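If you've ever stood in a kitchen wishing for a second pair of hands (and who hasn't?), you'll see why I was so pleased to spend a month with the Undside, the two-armed tabletop kit from Edik. It costs $2,932, and I had it running in 18 minutes, coffee included.

My favorite job for it is the snack tray, with cookies, a lemon and a bottle of Coke.
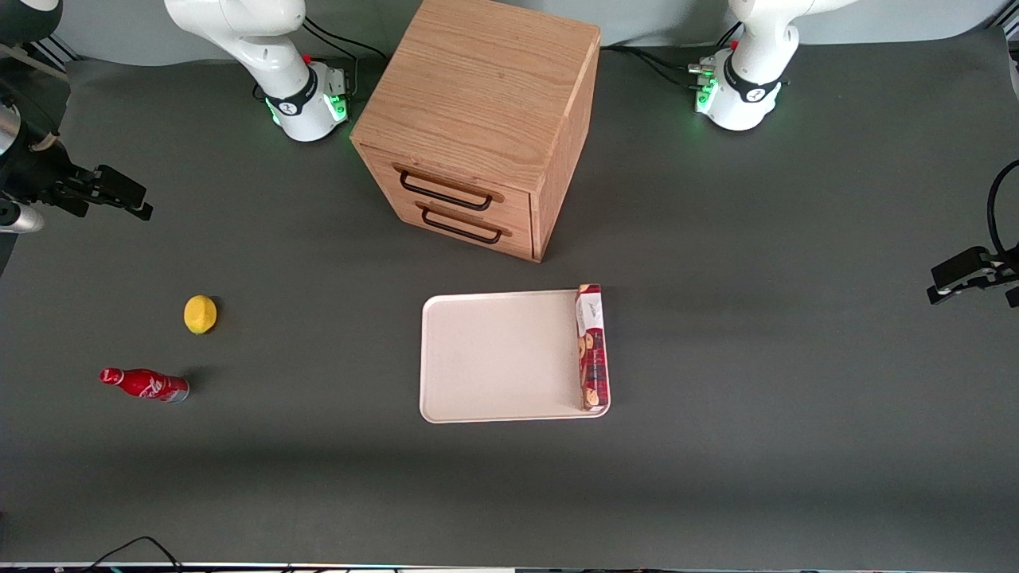
The grippers are sold separately at $449 a pair, which stings a little, but I'd still pay it before I'd go back to the older Wundik, dear as that machine was to me!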